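The Skevell parka, second drop

by Ataberk Taşdemir
December

OK quick one, I have to be out the door in ten minutes.

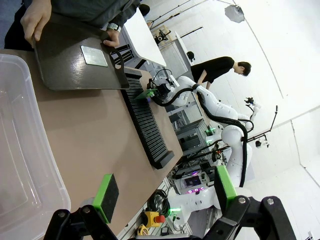 Tray, bin, beige table.

So the Skevell parka dropped again. The one with the weird collar they did with Skjelbred, the boot people. I missed the first run last winter and complained to everyone who'd listen, so yes I was up at 6 a.m. with the page open on my phone and my laptop. 541 dollars. For a coat. My first car payment was less than that.

They made 1,000 of them this time, up from 500. Which kind of kills the whole limited thing? Last year the resale went crazy the same afternoon. Now I see them sitting in mediums and larges and the olive hasn't even sold out. Good for me, bad for the guys who bought four.

I got the navy. Large. Should of gone medium, the Skevell stuff runs big in the shoulders and I knew that, I still have the overshirt that fits me like a tent. Return window is two weeks so we'll see.

Things I like: the lining, the hood comes off, pockets are high enough to use when you've got a bag on. Inside pocket fits a paperback. Zipper is huge and chunky, works with gloves.

Don't like: the Skjelbred logo on the sleeve. Why so big. Nobody on the bus needs to know. My brother says you can pick it off with a seam ripper and I'm thinking about it, but then goodbye resale.

Also looked at the Lonetti one, 336 on sale. Nicer wool, no hood, cuffs kind of short on me. If you don't care about names just get that, seriously. I tried it on at the store twice and both times the guy was really nice about me not buying it.

Preltorura restock is supposed to be later this month, the sweatpants and the gray crewneck. I want the crewneck. I do not need the crewneck. Last time teh site crashed at checkout and I got charged for shipping on nothing, took three emails to sort out.

Will post fit pics when I decide on the size. If anyone has a navy medium and wants to swap, leave a comment, mine still has the tags on. Gotta run.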